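A mug tree is an upright post with pegs, used for hanging cups by their handles. It frees up a shelf and takes over part of the counter, a trade most owners accept without doing the math.

Most designs have four or six pegs - households tend to own more mugs than that.

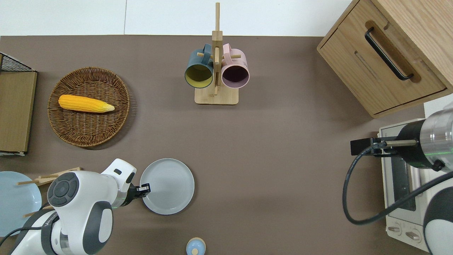

A wooden mug tree with two mugs hanging from its pegs

In the town of Kiltow, the workshop Ortner turned out 200 trees each December. Its founder, Gertraud Wieser, drank from a glass.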